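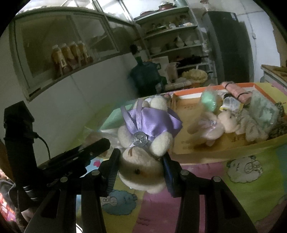
3 min read

I finally got to the box of little gifts, and I'm so glad I did! It came over from Borwood in July and I'd been walking past it ever since, telling myself I'd sort it once the weather cooled off.

My favorite so far is the cream bear in the lavender satin dress, with ribbon straps and a round clear gem on the front – I mean, she's dressed better than I am. There's another cream bear with a pink sparkly bow, and the two of them are going in as a pair, because I can't stand to split them up (Edith Sotelo says I'm soft, and she's right). The mint green ball is staying in its clear wrapping for now, and the gray fuzzy one still needs a home.

I've been sorting on the pastel mat with the cartoon sheep on it, which makes the whole job feel a lot more cheerful. If you have tissue paper or small gift bags you don't need, please drop them off with Simin Ghorbani at Horninstead. We have 70 bags to fill this time, and plain colors are fine – even wrinkled tissue is fine, I'll iron it!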